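The Long Way Round: How Travellers Are Rethinking the Night Train

The case for travelling overland has been made many times, and usually on grounds of conscience. It is less often made on grounds of convenience, and yet that is where the argument has shifted for a growing share of passengers. A sleeper berth takes the place of a hotel room, a late transfer and an early alarm. For those whose destination lies a night's distance from home, the sums have become worth doing.

Our own survey of readers drew 443 replies, and the pattern in them was clear. The majority of those who had taken a night train in the past two years intended to take another. Those who had not gave two explanations above all others: they did not know how to book one, and they did not know what to bring.

The first difficulty is real. A journey of three legs may involve three operators, each with its own booking window, its own refund rules and its own opinion of what constitutes a connection. The route from Brivumstead to Prodden, which this magazine followed from end to end for the present article, covers 2384 kilometres and crosses four frontiers. It can be booked in full, but it cannot be booked in one place. The daytime leg opens for sale three months ahead and the sleeper only two. A passenger who buys the first without waiting for the second is taking a modest risk, and should choose a fare that can be exchanged.

The agency Borkowska, which has sold rail itineraries since the days of carbon-paper tickets, advises clients to book the sleeper first and to build the remaining journey around it. The advice is sound. Day trains run often and have seats to spare outside holiday periods. A sleeping car has a fixed number of berths, and in February, when winter sports traffic is at its height, the private compartments go within hours of release.

Choosing a berth

Three classes of accommodation are commonly offered. The seated carriage is the cheapest and is suitable for short overnight hops only. The couchette, with four or six bunks to a compartment, provides a blanket, a pillow and a degree of company. The sleeping car proper has one, two or three beds, a washbasin and, on newer stock, a private shower.

Prices vary widely. On the route described here, a place in a couchette was offered at 79 euros and a single sleeper at 200. The difference is considerable, although it narrows once the cost of a hotel room at either end is set against it. Passengers travelling alone should note that most operators will place them with strangers of the same sex unless a whole compartment is purchased, and that some now set aside a couchette for women as a matter of course.
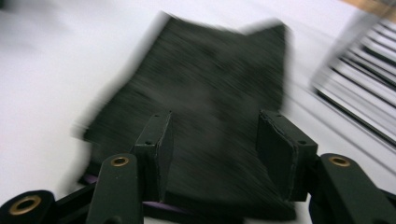
Position within the carriage also matters. Compartments over the wheels are noisier, and those beside the vestibule suffer from doors and from passengers joining at small hours. A berth towards the middle is to be preferred where the booking system permits a choice. The upper bunk is warmer and more private; the lower is easier to leave at night and has the better share of the window in the morning.

What to carry on board

The second difficulty raised by readers is more easily settled. A compartment for four has room for four small cases and very little besides. Large luggage goes on a rack above the door or beneath the lower bunk, and once the beds have been made up it is awkward to reach without disturbing others. Whatever will be needed between departure and breakfast should therefore be packed separately and kept at hand.

The following items were mentioned most often by experienced travellers:

Nightwear suitable for a walk along the corridor
Slippers or thick socks
Earplugs and an eye mask
A full bottle of water, as the tap water in washrooms is rarely fit to drink
A charging lead of generous length – sockets are seldom near the pillow
Travel documents, in a pocket that can be found in the dark

Documents deserve particular care. On some routes the attendant collects passports at departure and returns them before arrival; on others, border officers will knock. Neither practice is cause for concern, but both are easier to meet half asleep if the papers are where they ought to be.
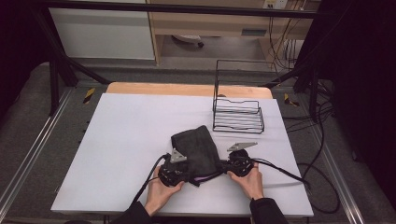
Connections and delays

Night trains run late more often than their daytime counterparts. They share the line with freight, they are liable to be diverted around engineering work, and they may wait at junctions for portions of the train arriving from elsewhere. On our own journey the sleeper reached Plisura 13 minutes behind the timetable, and the onward train had been held.

That courtesy should not be relied upon. Where tickets have been issued separately, an operator may regard its duty as discharged once the passenger has reached the station named on its own ticket. A margin of two hours between arrival and the next departure is prudent, and three is better if the second train is the last of the day. Passengers who are delayed should ask the train crew for written confirmation before leaving the platform. Later claims are considerably simpler when it can be produced.

Arrival

Plisura station has left-luggage lockers, a waiting room that opens at five in the morning and public showers on the lower level. The town centre is a short walk away, and several cafés open in time for the first arrivals. The final leg to Prodden follows the river for most of its length, and seats on the left-hand side have the better view. Breakfast is served in the restaurant car until ten; payment is by card only.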